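Annick Beaulieu 把房子钥匙交给我的时候只交代了一句：沙发上的东西别收。行，我不收。我是来修 Gekov 的，又不是来打扫的。

她家客厅我熟，红沙发，橙褐色的窗框，地上一块窗户投进来的光。沙发前的地板上躺着个黑乎乎的小东西，像手机，我绕过去了，谁知道呢，在她家连地上的东西都可能有固定位置。
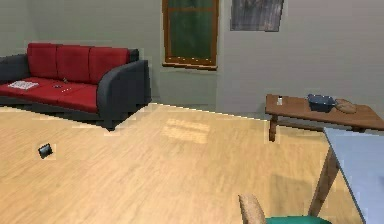
*阅读时间：2 分钟*

Gekov 是 Druvatov 出的臂，装在桌边，跑了 2,320 个小时。手册说 3,000 小时才用换腕部的润滑脂，可 Annick 在电话里说它最近“叹气”。我干这行这么多年，听过异响、听过卡滞，叹气还真是头一回！

我先断电，把腕关节的盖子拆开看了看，脂有点干，补上。再查线，第三轴后面那根被勒得太紧，松了一格扎带。装回去，上电，回零。它慢吞吞抬起来，到一半，唉——

好家伙，真的在叹气。

我打电话给 Ilside 的老同事，他让我重做标定，先看夹爪上那两块标记牌歪没歪。我拿尺子比了半天，下面那块偏了一点点，重新贴正，跑程序，让夹指往下走，快挨着桌面就停。

桌上东西真不少，高脚杯、小奶壶、躺倒的玻璃瓶，还有一大丛黑树枝。我一件没挪，手心全是汗。

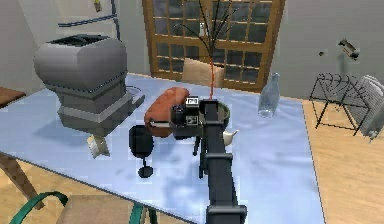 *夹指停在桌面上方，旁边是那只黑色高脚杯。*

停得挺准。我屏住气等那一声，没有。又跑一遍，还是没有。

我给 Annick 发消息说修好了，收 600，零件另算。她隔了好一会儿才回：“那它晚上还会叹气吗？”

我说应该不会了。

她说：“哦。”然后又来一条：“能不能调回去一点？”

我看看工具箱，又看看那根扎带，把刚穿上的鞋脱了。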